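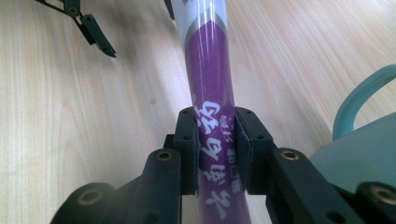 In August I decided to put my desk in order, and the first thing I understood was that I own too many tubes. Hand cream, glue, effervescent tablets, watercolor in tubes, a lip balm which I bought at the train station and then bought again. They were living in three drawers and in one shoe box, and every time I needed one of them I took out all the others.

My first idea was to buy an organizer. I looked at one from Mester with 50 small compartments, and it was very beautiful, but I know myself. I would spend one evening filling it and after a week there would be coins and hair clips in every hole. So I did not buy it. I took everything out on the table and waited with the shopping.

Sorting by what the thing is for did not help me much. Glue is for paper, but I also use it for shoes. Sorting by shape worked better. Tall and thin things go standing in a jar, flat things go lying in the drawer, and what is round and short goes in a cup. It sounds a little childish, but my hand finds things faster this way.

For the tall ones I used two old jam jars from Zoia Pylypenko, my neighbor on the second floor. She makes plum jam every year and gives me more jars than I can wash. The label glue did not want to come off. I left the jars in warm water with baking soda for one night, and in the morning I rubbed them with oil. After this they were clean, except for one corner which I turned to the wall.

Then I checked the dates. I threw away a sunscreen from a holiday I hardly remember, and a tube of mustard (please do not ask why it was in the desk). The tablets I moved to the kitchen, next to the glasses, where I really take them.

The table itself I wiped with a damp cloth and then with a dry one. My carpenter, Wendelin Aigner, told me once that light wood does not like standing water, and I have been afraid of it ever since — I even put a small plate under my tea.

The drawers are now half empty. I still have the shoe box, with 2 tubes of oil paint that do not open and a key I cannot recognize. Maybe I will try pliers on the paint this evening. The key I will show to Zoia.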